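How do you look after a robot that does the washing?

Hostenow Young Makers – Machines at Work

Have you ever pulled a sock out of a washing machine and found another one stuck inside it? Sorting out washing is a fiddly business, even for people who have been doing it for years and years. At the Hostenow workshop there is a robot called Clitik that is learning to do it, and like a bicycle or a guinea pig, Clitik needs somebody to look after it.

That somebody is Iqra Naqvi. She starts at 8 in the morning, puts the kettle on, and has a good look at the robot before she switches anything on at all.

Two arms and four fingers

Clitik has two arms, and at the end of each arm is a gripper. A gripper is the robot's version of a hand, although it has only two fingers and they open and close a bit like the tongs you might use to pick up a hot potato. That doesn't sound like very much to work with, does it? But try picking up a tea towel using just your thumb and one finger, and you'll find you can manage quite well – so long as you pinch it in the right place.

Cloth is tricky because it never keeps the same shape. A brick is always a brick, but a T-shirt can be flat, or rolled up, or in a heap with one sleeve poking out. The robot has to find an edge or a fold and get hold of it without grabbing the rubber seal around the washing machine door as well. 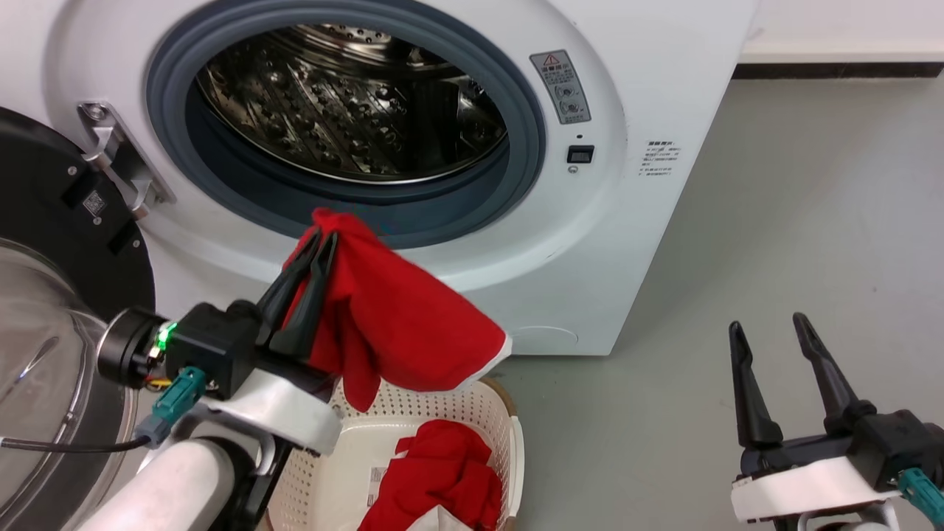 The morning check

First of all, Iqra wipes the fingers with a dry cloth. Fluff gets everywhere when you work with clothes (have a look in your own pockets!) and fluffy fingers are slippery fingers.

Next she looks along the cables. Each gripper has a cable that plugs into its side, and because the arms bend and turn all day long, a plug can slowly work itself loose. She gives each one a gentle push to be sure it is properly in. Then she turns the power on and waits for the little green light at the wrist.

After that comes her favourite part, which is asking the robot to open and close its fingers, very slowly, while she listens. A healthy gripper makes a soft hum. If it clicks or grumbles, she writes that down in the Sugden book, a fat blue notebook named after the person who started it, and takes the gripper off for a closer look.

When do the fingers wear out?

Every pinch rubs a tiny bit off the fingertips, just as your shoes get thinner on the bottom. Iqra checks them after every 1000 pinches and fits new ones after 3000. The set Clitik is wearing now has done 733, so there is plenty of life left in it. The new tips come in a box from Cusby and go on with 2 screws each.

Staying safe

Robot arms are strong, and they can't always tell that you are there. Iqra always turns the power off before she touches the fingers, and visitors stand behind the yellow line with their bags on the pegs.

Words to remember

Gripper – the part of a robot that holds things.
Wrist – the joint where the gripper meets the arm.
Seal – the rubber ring that stops water leaking out of the door.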